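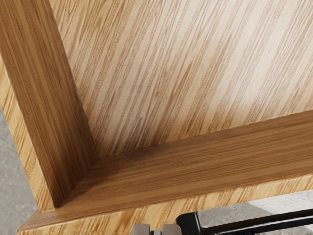
Warkell to Add 16 Robot Arms for Furniture Assembly

Warkell will buy 16 robot arms with two-finger grippers over the next two budget years, the company said in September. The first seven go to the Bogale plant, where crews put together wooden frames and panels by hand.

The plan follows a planning study run in simulation with Jullier, an automation consultant. The study covered 3672 simulated attempts at handling and joining wooden parts, and its results were used to set the number of arms and the floor space for each cell.

"We wanted to know what to order before we signed anything," said Antigoni Sfakianakis, operations director at Warkell. "The first draft of the budget had more arms in it and almost no money for fixtures. We changed that."

The Bogale cells will take up 553 square feet. Fixtures, guarding and operator training are budgeted separately from the arms – as is a spare gripper for each cell.

Ramil Samonte, who manages the Bogale plant, will lead the installation. Current assembly staff will be trained to run the cells. Orders for the remaining nine arms depend on a review of the first group.

Suppliers may send questions to Niamh Mac Mathúna in the Warkell purchasing office.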